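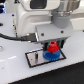 Red cap stuck on the blue toothed base, how do I get them to line up?

Posted in Hobbies and Making > Kits, models and puzzles
Viewed 1,029 times

Tunde_at_the_back

Hi all, quick one hopefully. Got a bag of stacking pieces second hand, sold as a Skavulico set, no box and no leaflet. Most of it goes together fine. The bit I can't do is the red piece on the blue one.

Red one is a stepped cone sort of thing, bit like a cap, small hole in the top. Ridged lower down and it flares out slightly at the bottom. Blue one is wider and low, short cylinder with teeth all round the outside rim, so more or less a gear. Red goes on top of blue, I'm fairly sure of that much as it's how they were in the listing.

Trouble is it sits there but doesn't seat. Looks alright, then I turn the blue by its teeth and the red stays where it is, or goes round a bit and stops. Lift it and it just comes off. Should it click? Should it turn together? Is there meant to be a peg up through the hole in the red one, becuase I haven't got a peg. Or is the hole just how it was made.

Tried so far:
pushing harder (no)
turning it while pushing (sort of, once, then couldn't do it again)
washing both in warm soapy water
swearing

My daughter wants the whole tower up before her cousins come at four o'clock so a fast answer would be lovely. Don't want to glue it. She takes it apart every night and starts again.

Also if anyone knows where the leaflet can be downloaded. The Skavulico site just gives me a blank page on my phone.

Cheers

3 replies

Uchenna Mohammed
Member, 1,201 posts

Had the same thing with ours. Doing this on my break so excuse the mess.

First – don't push harder. With my set the red ones hold by friction on the inside of the skirt, the ridged part, and if you force it on crooked the lip gets a burr on it and then it never sits flat again. Run your fingernail round the inside edge of the red. If it catches anywhere that's your problem. Fine sandpaper, a couple of light strokes, wipe it, try again. Don't go mad with it, you can't put plastic back.

Second, flat surface. Sounds daft but do it on a proper hard table, kitchen worktop is good, not carpet and not your knee. Blue one down first. Make sure it's not rocking on its teeth. Ours had a lump of old glue under one side and it tipped just enough that nothing stacked on it would stay straight. Took me two evenings to find that!

Then how I do it:

Put the blue down and hold it still with one hand, fingertips on the toothed edge.

Take the red by the sides, low down on the wider bit. Not by the tip. If you hold it by the tip it tilts and you don't notice until it's jammed.

Bring it straight down until it touches. Stop there. Let go for a second if you like and look at it from the side, eye level with the table. You want the bottom of the red level all the way round.

Now turn the red slowly, hardly any weight on it. On mine you feel it drop a tiny amount, no click, more of a soft bump. Then press.

After that they go round together when you turn the blue.

If you never feel the drop, turn it the other way. Mine only goes in going anticlockwise and my sister's goes either way so I don't think they were very consistant.

About the hole. On the older sets there was a thin rod that went down through everything to keep a tall tower up. Newer ones don't come with it. For just the red on the blue you don't need it. If she's going higher than that I would use something, we've got a bit of skewer with the point cut off. Check it's not sticking out the top where someone can lean on it.

Washing was fine by the way but dry the inside properly, twist of kitchen roll up into the cone. Water in there makes it slide.

Leaflet – I've got a paper one somewhere. If I find it I'll type the order out, there's only one page that's any use. The rest is safety stuff in 2 languages.

gaffer_tape_pete

could be mixed sets. Tuneo did nearly the same pieces as Skavulico and the colours are close enough you'd never know in a bag. the Tuneo caps are a hair wider inside so they rest on the gear but never grip. does the red one wobble side to side when its on? if yes its the wrong one for that base

fix is one turn of plumbers tape (the white ptfe stuff) round the part it sits on. not glue. comes off when you want it off. 80p at our market, prob more in a shop

Conley Pastor fan 

Just get a dab of blu tack in there, job done, kids don't care. Mine are all held up with it

Tunde_at_the_back (original poster)

Right, back. Thanks everyone, did this in a rush.

Fingernail test – yes! Catches in one place on the red one, you can't see it but you can feel it. Sanded it with an old nail file as that's all I had. Better straight away. Still had a bit of side to side so Pete may be right about the mixed sets too, did one turn of the tape and it holds. Goes round with the blue now.

Had been holding it by the tip the whole time. Of course I had.

Went anticlockwise. No bump that I could feel but maybe the tape hides it.

Tower was up at ten to four, and down at five past. Haven't tried a skewer, it's not tall enough yet to need one, she's missing a few of the middle pieces. If anyone has spare middles, any colour, drop me a message and I'll pay the postage.

Uchenna if you do find that leaflet I'd still like the order please, no hurry. There are a few bits left in the bag that I can't place at all, one looks like a washer but thicker.

Uchenna Mohammed

Brilliant, glad it's sorted. Thick washer goes under the blue base, it's a foot. Ribbed side down. You might find the whole thing stops sliding about on the table once that's on.

Leaflet not found yet. Have looked in the drawer and the other drawer. If it's in the loft it'll have to wait til March when I'm up there anyway for the camping things.

One more thing, forgot before. Don't leave them stacked on a sunny windowsill. We did, and the red went a bit soft and took the shape of what was under it, had to run the pair under the cold tap and twist like mad. It did come off but it's been loose ever since. That's the one I use the tape on now.

gaffer_tape_pete

told you about the tape

got a few spare middles, green and yellow, think theyre Tuneo but with a turn of tape they'll go on. message me your address

Mark as solved: yes
Replies to this topic are still open. Sign in to post.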